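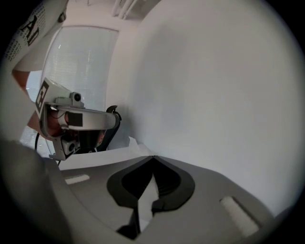
Ticket 122, blinds, room 29
Opened by: Cherry Mae Magbanua
Status: open
Slats won't tilt all the way shut. Cord turns, clicks, slats stop short. Daylight comes right thru the blinds behind whoever is standing there, see photo, still bright at 2 pm. Need it darker by January if possible. Blinds are the Hadesik ones from the refit, horizontal, narrow slats.

Log
Dušan: tried the wand both directions. Same click. Didn't force it. Raised and lowered the whole thing, goes up fine, comes down a bit crooked on the left.

Dušan: took the end cap off. Tilt gear looks worn, cant tell for sure without pulling the headrail. Need the tall ladder, Hatsue has it upstairs.

Hatsue: ladder's back, by the door. Do the two panes take the same blind or diferent? Order form wants one width per line.
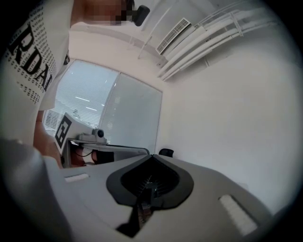 Window, both panes. Right one looks paler.

Cherry Mae: going by the old invoice it's 700 mm wide for each, pls measure before ordering.

Dušan: measured, 700 is right. Tilt kit is 39 from Flanik, whole new blind is 122. Kit first. If the slats still stop short, swap the lot.

Cherry Mae: ok, order one kit. Leave blinds down til it comes, don't tie the cord up.

Dušan: ordered. Waiting on delivery.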